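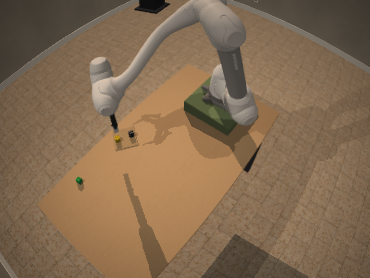
Chapter 6
Rehearsing the Build

By the end of Chapter 5 you had a bench marked out and a base block bolted to it. This chapter puts an arm on the block, first in simulation and then in the workshop. The running example is the dice bench built by Tegwen Bowen and Arash Heydari at the Wistville shared workshop. They called the project Coda. The bench took them one winter of evenings, and most of that time went on the model.

6.1 What goes into the model

Start with the things the arm can hit. The table, the block and the floor come first, then the walls. Coda uses three dice and a thin square tray, and all of them are modelled as solid bodies with a mass and a friction value. 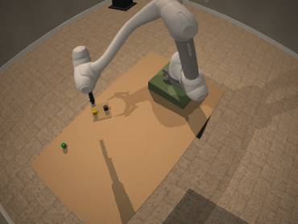

Measure from the base of the arm and keep to millimetres throughout. Bowen put the table edge 700 mm from the base centre, then found that her drawing had used the block's corner as its origin. Every position had to be entered again. Write the origin on the drawing before you write anything else.

6.2 Approach and grip

A grip is split into four moves: travel, descend, close, lift. The gripper should be open before the descent begins, and its fingers should point straight down unless something tall stands in the way.

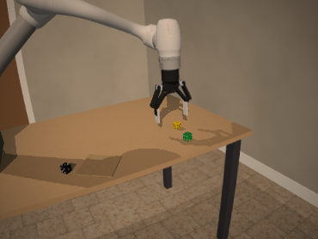

Choose the height at which travel ends and descent starts. Heydari used 202 mm for every object, so that one number could be changed in one place. Dice that lie close together need more care, as an open finger may knock the neighbour. Turn the wrist before going down.

6.3 Where to put the cameras

A single side view hides too much. Add a second view from the wrist, and use a wide lens if the fingers and the table must both be seen.
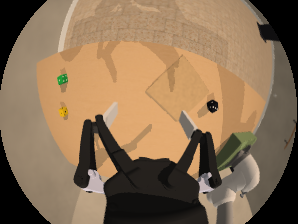 Straight edges bow outwards in a wide view, so positions read from it must be corrected first. The method is given in Section 6.5.

Before you go on, you will need the bench drawing from Chapter 5 and the table of joint limits in Appendix B.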